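Tema 3. Enseñar con las manos: demostraciones con pinza portátil
Taller de manipulación robótica, grupo del miércoles
Apuntes de Sze-wing Pan

La semana pasada teleoperamos el brazo Wevura con dos mandos y todos sufrimos lo mismo: el retardo, la falta de tacto, esas muñecas que se doblan donde no toca. ¡Hoy viene mi parte favorita del curso! Dejamos el brazo aparcado y hacemos la tarea nosotros, con la pinza en la mano. Lo que queda grabado es la trayectoria de la pinza, su apertura y lo que ve su cámara, y con eso se entrena después la política.

La gran ventaja es el ritmo. Con mandos sacábamos unas 40 demostraciones por sesión; con pinza portátil se llega a muchas más, y además los movimientos salen naturales (compararéis las curvas de velocidad y se nota muchísimo).

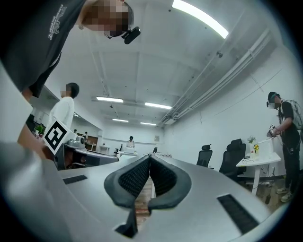
Antes de grabar

Mostrad el marcador a la cámara de la pinza, despacio y desde varios ángulos. Abrid y cerrad los dedos del todo 3 veces para calibrar la apertura. Si lleváis cámara en la cabeza, comprobad que comparte reloj con la pinza.

Durante la demostración

Una tarea por toma, de 30 segundos como máximo. Variad la posición inicial de los objetos. Si se os cae algo, recogedlo y seguid: ¡las recuperaciones valen oro!

Para la próxima clase

Leed el capítulo de Chiu sobre clonación de comportamiento y traed pensada una tarea a dos manos.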